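Replay vs. re-grasp labels for thin objects: what worked for us
Imitation Learning / Data and Methods

tendon_slack
Posting this because I asked a question here in January and got good answers, so I owe people a result.

The problem was thin rigid objects. Chopsticks, skewers, long-handled spoons. Our policy was fine on mugs and bowls and bad on anything with a small cross section. It would reach the right spot and close, and the stick would come up at the wrong angle, and then the placing half of the task was lost. We had 500 hand-held gripper demos from home kitchens, all of the same task family: take a utensil from a holder, move it, put it back.

The suggestion I got was to collect more. We did the opposite and changed how we labeled what we had. Every demo was split at the moment the jaws close. For the part before that, the target is the gripper pose, same as everyone does. For the part after, the target is the pose of the stick, worked out from the wrist view, and the gripper motion is whatever gets the stick there. We call it Drokitz in the repo, for no good reason. 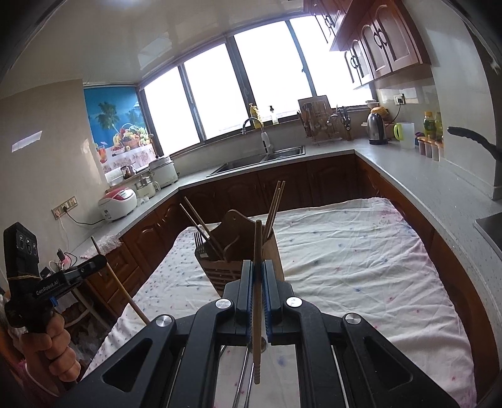 On the arm, with the same 500 demos and the same network, placing errors dropped enough that we stopped needing a human to straighten the stick between trials. Wrong-angle grasps still happen at the same rate. The policy just deals with them now, because it is steering the stick and the jaws follow.

Cost: the stick pose labels took two of us 14 days. That's the part I'd like to bring down.

pjk_lathe
Good write-up, but I don't think you've separated two things. You changed the target and you also added 14 days of careful human labeling. Any set of demos gets better if two people stare at it for that long. Did you throw out bad demos while you were at it?

tendon_slack
Yes, we dropped 18 where the stick was hidden after the grasp. The baseline was retrained on the same reduced set, so both sides got the cleanup. I should have said so in the first post.

pjk_lathe
OK, that covers the filtering. It doesn't cover the split point. If you marked the jaw close by hand, then your version knows when the grasp happened and the baseline doesn't.

tendon_slack
Fair. The baseline does get gripper width as an input, so it has most of that information, but it doesn't get a clean phase flag. I'll run it with the flag.

Chinyere Edet
We tried something close to this at Adeleke with paint brushes and gave up on it. Our trouble was rotation about the long axis. A round stick looks the same however you spin it, so the labels for that one angle were noise, and the policy learned to twist the wrist for no reason. How did you handle it?

tendon_slack
We don't label it. The target has five numbers, position and two angles for the axis. Wrist roll about the stick is left free, with a small penalty for moving. For a fork you'd need it back, and I don't have a nice answer for forks. Right now forks go through the old pipeline.

Chinyere Edet
That makes sense. We had all six in there and assumed the network would sort it out. A fork has a twofold problem too, in that flipping it over is almost the same picture from some views.

mossgate
I disagree with the whole direction. If your grasp comes out at the wrong angle, fix the grasp. You've built a policy that tolerates a bad pick, and the first time it has to do something that needs force along the stick, it will slip in the jaws and your pose target is useless. We use stiffer pads on the Jondix fingers and the angle problem went away for us.

tendon_slack
I don't object to better pads. But the demos are already collected with the pads we had, and people correct a crooked stick after grasping all the time. That correction is in the data. With gripper-pose targets it reads as random wobble. With stick-pose targets it has a purpose.

mossgate
Then test it with a push. Have it press the tip into foam – if the stick walks back through the jaws I'd say I'm right.

tendon_slack
I can do that. My guess is that it slips for both versions.

quietservo
Small practical note on the labeling cost. You probably don't need every frame. We label the first and last frame after contact, plus any frame where the object touches something, and fill in between by assuming it is fixed in the jaws. It breaks when people roll the stick against a table, but you can flag those by hand. We did it in Lulex, which is clumsy with long clips, so cut them first.

tendon_slack
That would have saved us most of it. We labeled every fifth frame, which was dumb for the long carries where nothing moves. Thanks.

pjk_lathe
Any news on the flag?

tendon_slack
Edit, 2018-05-28: ran it. The baseline with the phase flag closes part of the gap, less than half. So pjk_lathe was right that some of the gain was the split, and the rest looks like the target. The foam test isn't done, the foam hasn't shown up yet.

mossgate
Use a folded towel.

Contact the moderators | Copyright belongs to the individual posters | Back to top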